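Murnutow Housing and Workshops Association
Equipment Working Group
Minutes of the March meeting, held in the upstairs room at Listby Yard, 6.30 pm

Present: 5 members, plus the workshop manager. Apologies were received from 4.

1. Minutes of the last meeting
Agreed, with one correction. The quotation for the laundry room extractor was from Shenoy and should not have been listed under repairs.

2. Matters arising
The shelf labels in the tool store have been done. The lock on the side gate has not, and is carried over.

3. Automation: can machines take on any of our chores?
The group had been asked to report on whether a machine could do any of the regular work in the shared house or the workshop. The paper sent round beforehand covered floor cleaning, laundry, washing up and sorting the returns tubs.

Floor cleaning. The robot vacuum on the ground floor has been running for 6 months. Members were content with it on the corridor but it still has to be lifted over the step to the kitchen, and someone has to pick up leads and shoes first. The saving in time was thought to be small but real.

Laundry. Nothing on sale was found that would take mixed washing from the machine, fold it and put it away. One member had watched several films of towels being folded and said they were mostly speeded up. No further work proposed.

Washing up. The dishwasher does this already. Loading and emptying it are the parts people dislike, and the paper found no product for either at a price the association could consider.

Sorting. This took up most of the discussion. The returns tubs come back with all sorts in them and are sorted by hand on two evenings. The manager had spoken to Nemska, who fit arms for packing lines. Their advice was that picking one known part from a tray is routine, but that a mixed tub is harder: see-through plastic, things lying on their sides, and anything close up against a wall. 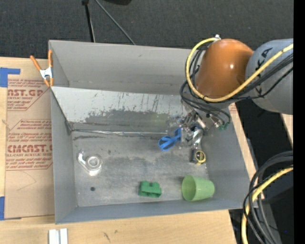 Could a machine sort the returns tubs for us this year?
Not without a person standing by to deal with whatever it misses or drops, so the evening sorting stays as it is.

It was asked whether the tubs could be made easier to sort by hand in the meantime. Agreed to try shallower ones - the manager to price these, up to a limit of £700.

4. Vacuum for the first floor
Agreed to buy a second machine of the same model. To be kept on the landing and not in the airing cupboard.

5. Any other business
The bench drill is noisy again. Members are asked to write faults in the book.

The meeting closed at 8.10 pm. Next meeting in May, same room.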